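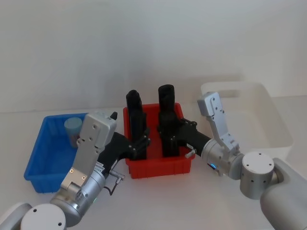
The final assessment of the Stellasent Robotics Class was convened at four o'clock, in accordance with the notice posted in January. Candidates were reminded that neither arm was to be touched once a trial had begun, and that all remarks were to be addressed to the assessor.

The assessor was Miss Awuor Laizer. The candidate was Hugo Chauvin, whose partners, Rengifo and Rakov, had withdrawn from the class within a week of each other. Under rule 3 a candidate left alone was permitted to continue, provided that he wrote the instructions for both arms himself. Chauvin had done so. His program ran to 3,026 lines, of which roughly 50 were apologies to Rakov, left in as comments.

"You are aware," said Miss Laizer, "that the comments will be read."

"Yes, Miss."

"By the whole panel."

"Yes, Miss. He may ask to see it one day."

She made an entry on the form. The task required the two arms to lift the red bin together, carry it level across the table and set it down without a knock. Marks were awarded out of 100, and half of these were reserved for what the regulations called agreement between the arms. No candidate from the Indwood annexe had yet obtained them all.

Chauvin read his declaration aloud, as was required, and gave the word to start. The left arm moved first. The right arm waited - he had written that part late at night, after the telephone call - and then it followed.

Miss Laizer laid down her pen. The regulations made no provision for this, and she took it up again almost at once.

"Which of them is Rakov's?" she asked.

"The right one, Miss," said Chauvin, and kept his hands behind his back.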